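Tinwood Notes: How to Recover a Cloth-Folding Arm After a Missed Grasp

Filed under: Faults, Folding, Things We Did Twice

Sooner or later your folding arm will close its fingers on nothing, lift the nothing with great care, carry it across the bed and lay it down in a perfect half fold. Then it will report success. Ours did this for most of a November night, and the log it left behind was the happiest document I have read in years.

This page covers what to do when that happens to you. I'm assuming a single arm with a two-finger gripper, a head camera, and a soft bed with a sheet over it. We run the Brerner controller with the Skalludel grasp planner on top. If you use something else, the menus will differ and the disappointment will be the same.

Step 1. Stop the arm properly

Press the physical stop. The pause button on the screen finishes the current motion first, and the current motion is the one you are worried about. Wait for the brakes to click, then walk around to the side. Do not reach in over the gripper to straighten the cloth. I know it's only a shirt. A gripper that thinks it is holding a hem will still try to close on whatever turns up.

Step 2. Save the log before you reset

Brerner clears the grip buffer on restart. I learned this by restarting. Export the run first, and write down the error number even if the screen says everything is fine. Ours was hiding code 2482 under a green check mark. In our setup that code means the fingers reached their closed position without meeting any resistance, and we had it filed as a notice. It should be a fault. More on that in Step 5.

Step 3. Leave the cloth alone and take a still

Everyone wants to tidy up at this point. Don't. The way the cloth is lying is your evidence, and once you've smoothed it flat you will be debugging a garment that no longer exists. Grab one still from the head camera with the arm parked clear.

Step 4. Compare the corner it chose with the corners it had

Load the still into Skalludel and turn on the candidate overlay. You are looking for two things: flat corners with a clean outline, and false corners made by folds. The planner adores a false corner. It sees two edges meeting at a nice angle and doesn't ask whether either of them is the edge of anything.
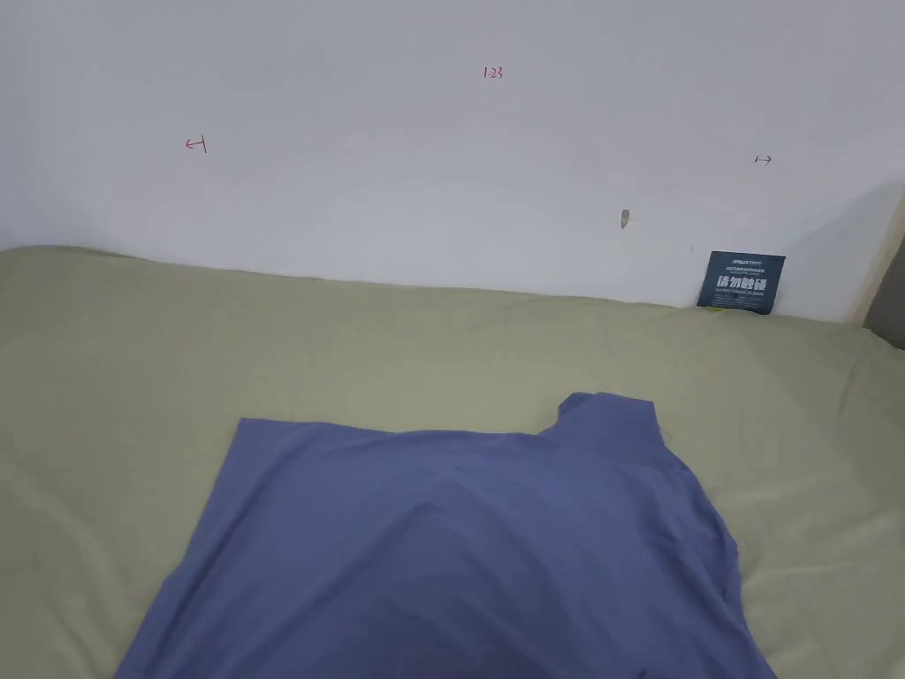 Photo: Tinwood workshop, head camera still

With the blue garment, the sharp corner at the upper left is lying flat on the green sheet, and that's the one I would have picked. The short flap at the upper right has a small folded-over corner of its own, and there are bunched creases down the side below it. Our planner scored the flap higher. The log shows 49 grasp attempts, and 43 of them went for that side.

If your results look like this, raise the fold penalty one notch at a time and rescore the same still. We ended up at 10, which the Ramasamy add-on describes as "conservative." It has never met our laundry.

Step 5. Promote the notice to a fault

Open the fault table in Brerner, find the closed-without-resistance code and set it to halt. Then set the retry limit to two. The default is unlimited – a setting that presumably made sense to someone who went home at five.

Step 6. Test it empty, on purpose

Take the cloth off the bed, start a cycle at reduced speed and keep one hand on the stop. Send the gripper to a fixed point above the sheet and let it close on air. The arm should halt, show red and stay put. If it sails off to fold the air, go back to Step 5 and check that you saved the table. There is a separate Save button. It is gray, and so is everything near it.

Once the empty test halts twice in a row, put the cloth back and go up to normal speed. Check the log again before you leave for the night, and be suspicious if it seems cheerful.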